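Hotel Operations II
Week 6 handout: Overbooking and the walked guest
Instructor: Yulan Lu

Read before Sunday's online session. Bring the Nerncombe worksheet, filled in.

Why hotels overbook

A room left empty tonight can't be sold tomorrow. Every hotel has guests who cancel late or don't show up, so most take more reservations than they have rooms. The question for the front office is how many more.

Terms

No-show: a guest with a reservation who neither arrives nor cancels.
Walk: to send a guest with a valid reservation to another hotel at our expense.
Stayover: a guest already in house who is not due to leave today.
Understay: a guest who leaves before the booked date.

Case: the Nerncombe

The Nerncombe has 296 rooms. In November it took 3013 reservations, of which 1004 came through the Durnero booking site. Durnero guests pay on arrival and the hotel holds no card for them. On the worksheet, work out the Durnero share of all reservations, then say whether you would set one overbooking limit for the whole house or a separate one for each channel.

The general manager allows the night desk to go 10 rooms over. Note that this limit is the same on every night of the week. We will come back to that.

Who gets walked

Usual practice is to protect guests who are already in house, families with children, repeat guests and anyone attending an event in the building. One-night arrivals after 9 p.m. are most often moved.

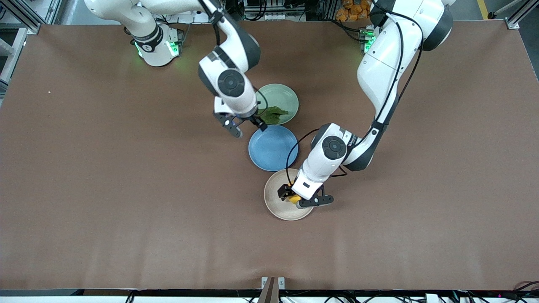

The desk should call the second hotel before speaking to the guest. The Nerncombe has an agreement with the Trustberg, which charges a fixed rate. It pays for the room, the taxi and one phone call, and offers a room back the next day if the stay is longer than one night.

Reading: Hunt, chapters 4 and 5. Skip the section on group blocks, which is covered in week 8.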